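Household Advice

Storing Things So That They Can Be Found Again

Print this page | E-mail this page | 14 comments

The Brokgate Household Advice Service receives more enquiries in January than in any other month, and a large share of them concern storage. The guidance below replaces the earlier leaflet on cupboards and lofts. It applies to flats and houses alike, and to rented property, subject to the terms of the tenancy.

Before buying containers

Residents are advised to sort first and buy afterwards. Containers bought in advance are often the wrong depth for the shelf or too large to lift when full. Empty one cupboard at a time, wipe the shelves with warm water and a little washing-up liquid, and leave the doors open until the inside has dried. Items that belong in another room should be put in a single bag and taken there at the end of the session.

Measure the width, the depth and the height of each shelf. The height should be taken at the front, under any lip or hinge, where the opening is usually at its narrowest. Write the figures on a piece of masking tape and fix it inside the door. Allow a finger's width on either side of any box that has to slide in and out.

Shallow trays suit drawers and high shelves. Deep bins suit the floor of a wardrobe and should not be used for small items, which sink to the bottom and are bought again the following year.

Use of colour

A household that shares cupboards between adults and children will find colour easier to keep to than written labels. Two or three strong colours are sufficient. Allocate one to each kind of item, or one to each person, and do not change the arrangement part way through the year. Where a member of the household has difficulty telling certain colours apart, choose a light one and a dark one, and add a large printed letter to the short end of the box.

Labels should go on the side that faces outwards when the box is in place. A label on the lid is of no use once another box is standing on it. Masking tape and a laundry marker are adequate for most purposes. Paper labels in a garage or cellar will curl within a few months unless covered with clear tape.

Kitchen cupboards

Heavy pans and casserole dishes should be kept below waist height. Plates in daily use may be stacked, but no higher than can be lifted comfortably with one hand under the pile. Baking trays and chopping boards are better stood on edge, and an old letter rack or a length of tension rod will hold them upright.

Dry goods should be rotated. Place new packets at the back and bring the older ones forward. Flour, rice and oats keep best in jars with a tight lid, and the date should be cut from the packet and taped to the jar. If small moths or webbing are found in any packet, discard the contents in an outside bin, vacuum the shelf and the peg holes, and wash the shelf before anything is put back. Bay leaves are often recommended for this problem. The Service has no objection to them but does not regard them as a treatment.

Cleaning products should be kept in their original bottles, out of the reach of children and away from food. The cupboard under the sink is not suitable in a household with small children unless it has a working catch. Products containing bleach should be stored apart from those containing acid, such as limescale remover.

Linen and clothing

Bed linen should be stored in sets, with the sheet and pillowcases folded inside one pillowcase of the same set. Everything must be fully dry. Woollen items should be washed before they are put away for the summer, as moth larvae are drawn to traces of perspiration and food. Cotton bags are preferable to plastic for wool - a sealed plastic bag will hold any dampness against the fibres.

Leather shoes should be cleaned, stuffed with plain paper and stored away from pipes. Newspaper may be used for dark linings only, as the ink can transfer.

Balls, bats and outdoor games

Sports equipment is among the most frequent causes of cluttered hallways. Balls should be kept in an open container near the door by which they leave the house, with sides high enough to stop them rolling out. Muddy items should be brushed down outside and left to dry before storage. Footballs that are not going to be used over the winter may be let down slightly. Rackets should be hung by the handle and not left in a car or against a radiator.

Garage, shed and workshop

Wall space should be used before floor space. A simple batten with hooks will take most garden tools, and a line drawn around each tool makes it plain when one is missing. Sharp edges should face the wall. A wipe with an oily rag before winter will protect steel blades, but the rag itself can be a fire risk if soaked in linseed oil. Such rags must be laid out flat in the open air until stiff and dry before disposal.

Screws and fixings may be sorted by length in the first instance and by type if there is enough of each to justify it. Mixed jars are acceptable for odd fixings provided the jar is clear. Paint tins should be closed firmly, marked on the side with the room and the month, and kept where they will not freeze. Water-based paint that has frozen and will not stir smooth should not be used.

Residents in Crenshaw and the older part of Brekton should note that many cellars there are damp for part of the year. Cardboard boxes should not be used in these cellars. Plastic boxes should be raised on bricks or slats, with a gap left between the box and the outer wall.

Lofts

Boards must be laid before a loft is used for storage, and boxes should not be pressed down on insulation. Most lofts were not built to carry heavy loads. Books and tiles are better kept elsewhere. Keep a written list of the contents beside the hatch on the landing, and cross out each entry when the item is brought down.

Photographs, candles and anything with a rubber seal should not be placed in the loft at all, owing to the heat in summer. The same applies to batteries, which should be removed from toys and lamps before these are packed.

Keeping to the arrangement

One short review every 4 months is enough for most homes. Choose a single cupboard, return what has strayed and remove what is no longer wanted. Usable items in good condition are accepted at the Disska Reuse Shop, which took in over 1,000 boxes of household goods last year. Electrical items should be handed in with their leads attached by a loose knot or a rubber band. The shop is unable to take mattresses, car seats or opened paint.

Printed copies of this guidance are available in large type on request.

Was this page useful? 3,542 people found this page useful

Contact us | Copyright Brokgate Household Advice Service | Back to top

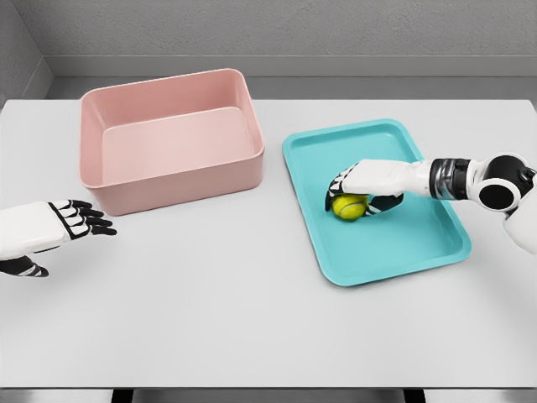 Rochelle Okafor
Senior Adviser, Home and Storage
Brokgate Household Advice Service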